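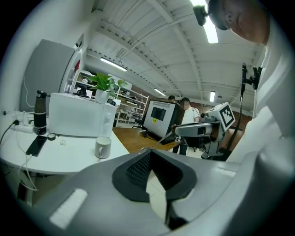 Lomari 5 City Bicycle

The Lomari 5 is a steel-framed city bicycle with a five-speed internal gear hub, full fenders and a rear rack. It is built by Brotbridge and sold fully assembled or boxed.

Frame and fork
The main tubes are double-butted chromoly steel, TIG welded. The fork is unicrown, also chromoly, with eyelets for fenders and a low-mount front rack. Dropouts are horizontal and rear-facing, and chain tension is set with two adjuster screws. Bottom bracket shell: 68 mm, English thread. Seatpost: 27.2 mm. Headset: 1-1/8 inch, threadless, external cups.

Drivetrain
Five-speed hub with twist shifter. Single 42-tooth chainring, 20-tooth sprocket, 1/8 inch chain. The chaincase covers the upper run only. Hub cable slack should be checked after the first 60 miles and then once a season. The procedure is on page 2 of the owner's booklet.

Wheels and tires
700C, double-wall rims, 36 spokes front and rear. Supplied tires are 700 x 35 with a reflective sidewall. Maximum tire width is 40 mm without fenders and 37 mm with them.

Brakes
Dual-pivot long-reach calipers, front and rear. A coaster brake version of the hub is not offered on this model.

Finish
Powder coat over a zinc primer. Colors: slate, cream, bottle green. Cream is not available in the 60 cm frame. Decals are under the clear coat and cannot be removed.

Sizes
51, 54, 57 and 60 cm, measured center to top on the seat tube. Riders between sizes should take the smaller frame and the longer stem (110 mm, no charge if requested with the order).

Weight and load
Weight, 54 cm, with fenders and rack, without pedals: 29.8 lb. Rear rack limit: 55 lb. Total limit, including rider and luggage: 265 lb.

In the box
Bicycle, platform pedals, 4/5/6 mm hex keys, 15 mm wrench, touch-up paint, owner's booklet. Lights and kickstand are sold separately. The kickstand plate is welded to the frame and takes a single-bolt stand.

Changes from the previous version
The rack stays are now 8 mm tube. The bell has been dropped. Saddle is the Bech 143, named for its width in millimeters, replacing the wider sprung model. The sprung saddle can still be ordered as a spare.

Availability
The current batch is 200 bicycles. Boxed orders ship by freight and need a signature. Frame numbers are stamped under the bottom bracket and should be noted before registering the warranty.

Fit and spare parts questions: Natalie Clegg, Brotbridge parts desk.

Page updated 20/04/2025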